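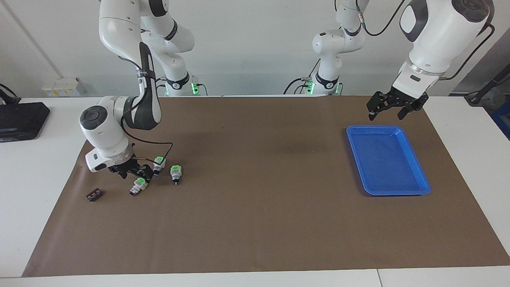
Pulstead Youth Basketball: Questions Families Ask Us

When do tryouts start?
The first week of November, in the Wumgate gym. Come a little early if you can, so the kids have time to stretch and say hello!

Does my daughter need experience?
Not a bit. Coach Leonie Sutcliffe loves beginners, and plenty of our girls had never dribbled a ball before they joined us.

How big are the teams?
We stop at 18 players, and everybody gets into every game (yes, the close ones too).

Who do I talk to about rides to away games?
Halina Zawadzka keeps the carpool list and will happily find your player a seat.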